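## 3. Planning the purchase: doors, passages and budget
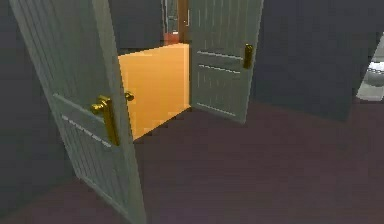

**Märta Söderlund**
Equipment planning, Traris

Before you order a Mustex mobile unit, please complete this section. It takes one afternoon for a small site. The result is the Passage Sheet, and the sales office will ask for it before they prepare a final quote.

Many buyers begin with the unit and look at the building later. We ask you to begin with the doors. A double doorway with lever handles, where both doors stand open, looks easy to pass. But an open door still takes space, and a handle takes more. The passage you pay for must be the real one.

### 3.1 Measure the doorways

1. Walk the full route which the unit will use. Write down every doorway in the order you meet it.
2. Open each door as far as it is normally open during work. Do not push it further by hand.
3. Measure the free width at the narrowest point. When a lever handle points into the passage, measure from the end of the lever.
4. For a double doorway, measure two times: first with both doors open, then with only one. Write both numbers on the sheet.
5. Note the type of handle, the height of the handle above the floor, and the direction in which the door swings.

> **Note:** The base of the standard Mustex unit is 64 cm wide. The free width must be 75 cm or more. With a smaller width the unit will stop before the doorway and wait for an operator.

### 3.2 Check the floors

1. At each doorway, note the floor on both sides. A change of color or brightness between two rooms should be marked also, even when the floor is flat.
2. Put a straight bar across the threshold and measure the step. The unit can pass a step of up to 2 cm.
3. If one room is dark and the next one is bright, write "light change" in the last column. Robel Ambaye in our installation team will then plan extra time for sensor adjustment.

**Caution:** Do not place a loose ramp over a threshold. Ramps must be fixed to the floor before the first test drive.

### 3.3 Decide: arm or door opener

You have two ways to handle closed doors.

- **Door arm.** The unit opens lever handles by itself. Choose this when the route has few doors, or when you rent the building and may not change it. Round knobs are not supported.
- **Fixed opener.** A Dudás opener is mounted on the door and receives a signal from the unit. It is faster in daily use, but every door needs its own opener and a power line.

It is possible to mix both – for example an opener at the busiest doorway and the arm for all others. In this case order the arm first. Openers can be added later without a new contract.

### 3.4 Prepare the budget

1. Enter the price of the unit from your preliminary quote.
2. Add the door arm, or the openers. One Dudás opener with mounting is $1,307. Electrical work is not included in this price.
3. Add the changes to the building, such as a fixed ramp or a door stop. Ask for a written price from your own contractor.
4. Add the training of operators. It is listed on page two of the quote.
5. Send the sheet to Consuelo Espinoza at the Goltport office, together with a floor plan which shows the swing of each door.

> **Note:** Orders for delivery in August need a complete Passage Sheet when the order is signed. A missing doorway can move the delivery date.

If a door is replaced after you have sent the sheet, measure again and send only the changed line, marked with the doorway number.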